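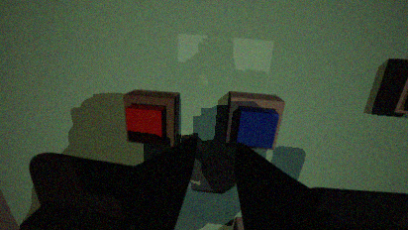
Taten teleoperation and demonstration working group
Minutes, June 3, 2024

Present: simulation, data, controls, operator training. Dondier joined by phone for items 2 and 3. Apologies from the Hakance integration side, who sent written comments on item 4.

1. Previous minutes

Accepted with one correction. The leader arm deadband was recorded as applying to all joints. It applies to the wrist joints only.

2. Status of the block task in simulation

The simulated block task has 380 demonstrations recorded by remote control. Of these, 34 were rejected at review. Most rejections were for the operator pausing over the blocks long enough that the idle trimming step removed part of the approach. The rest were resets where a block had been left in contact with the gripper at the start of the episode.

Simulation reported that the wrist view is now rendered at the same rate as the joint log. Frames and joint states share a timestamp, and the resampling script is no longer needed for this task. It stays in the repository for the older recordings.

Discussion of the wrist view. With the fingers open and the red and blue cubes ahead of them, the fingers and the middle part of the gripper take up most of the lower half of the image. Operators find this helpful for lining up on a gap but lose sight of the surface close to the fingers. Controls asked whether the camera could be tilted up. Simulation does not want to change it before the current set is complete, as the mount pose has to match the one on the bench. Agreed to leave the pose as it is and to add a second fixed view for the operator only. The second view will not be written to the dataset.

Shadows were raised again. The gripper throws a large soft shadow on the work surface to the left of the brown blocks, and it is dark enough to be taken for an object by the segmentation check. Dondier asked for the light to be moved. The group preferred to vary the light position between episodes and keep the shadow in. Data will mask it in the check, not in the images.

The surface noise texture was queried by operator training, who had taken it for a compression fault. It is part of the render and stays.

3. Input device

Two methods were compared over the last period: the leader arm, and the handheld controller with a clutch button. Leader arm episodes are shorter and have fewer corrections near contact. Handheld episodes show a step in the commanded pose whenever the clutch is released with the hand rotated. Controls has a fix that blends the offset over 90 milliseconds. It has been tried on the bench but not in simulation.

Dondier asked that the handheld device not be dropped, since their site has no room for a second arm. Agreed. Both devices stay supported, and the device type goes into the episode header. Episodes already recorded will be tagged from the session log.

There was a longer discussion on gripper commands. At present the trigger is logged as a continuous value and thresholded later. Some operators squeeze early, and the fingers start to close while still well short of the block. Operator training would like a detent on the trigger. Controls would like the raw value kept whatever is done to the hardware - thresholds can be changed afterward, lost values cannot. Raw value to be kept. Detent to be tried on one device only.

4. Teaching by hand on the bench arm

Kamolrat fixture installed and level. Hand-guided recording works in gravity compensation mode, with one open fault: the elbow drifts down when the arm is held still at full reach. Payload mass in the configuration was that of the old gripper. It has been corrected, and the drift is less but has not gone.

Written comments from Hakance were read out. They ask that hand-guided episodes be replayed without the operator before being accepted, so that the camera images do not contain hands. Data agreed but noted that replay adds a pass to every episode and that contact timing shifts slightly. A replayed episode in which the block is not grasped will be discarded together with its original.

Agreed to record hand-guided episodes for the approach and grasp only. Placing will be done by remote control for now.

5. Storage and targets

Target for the combined set is 3,400 episodes by November. Data considers this reachable if the reset step is automated on the bench. Otherwise the bench share will have to be reduced and made up in simulation. No decision taken on the ratio.

File naming is still inconsistent between sites. Site code first, then device, then episode number. Old names to be mapped in a table and left alone on disk.

6. Actions

Simulation: operator-only fixed view; light position varied per episode.
Controls: clutch blending in simulation; elbow drift.
Data: shadow mask in the segmentation check; device tags; file name table.
Operator training: revised sheet on idle time before the approach; trigger detent trial.
Dondier: session logs for all handheld recordings.

7. Any other business

The spare leader arm has a worn connector at the base and should not be used until it is replaced. Part ordered.

Next meeting to be set when the drift test has been run.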